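Automation of the service kitchens, Drerkulstead site
Progress report to the Urnel fund, 17th October
Prepared by Benvinda Mota, project lead

Period covered: May to date

The simulation stage is complete. Jodus supplied the arm model and Borkowska the control software. We have run 137 trial shifts, in which the arm clears worktops and returns small items to storage. Tasks above shoulder height remain with kitchen staff.

Staff hours spent on clearing are expected to fall by about 20 per cent. No posts are to be removed. The hours go to food preparation and stock checks, and the rota has been redrafted on that basis by Florêncio Abreu.

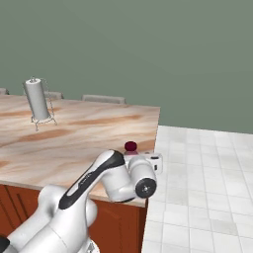
Work layout was the main subject of the staff sessions. Kitchen assistants asked which side of the island they would stand on while the arm was working, and whether they could reach across it. In the simulated kitchen the arm comes in from the front and its gripper extends slightly past the counter corner, close to the small red item, with the stools along the far edge. Staff asked for a marked line on the floor at that corner, and we have added one to the layout drawings. Walking routes have been moved to suit.

Training: six assistants have completed the stop and restart course run by Periklis Vasilakis. A further four are booked. Two asked for a written card in place of the screen prompts; the card is in draft.

Outstanding: noise limits for the early shift, and agreement on who signs off a restart after a fault. Eduardo Lobo will send the costed options for both with the next claim.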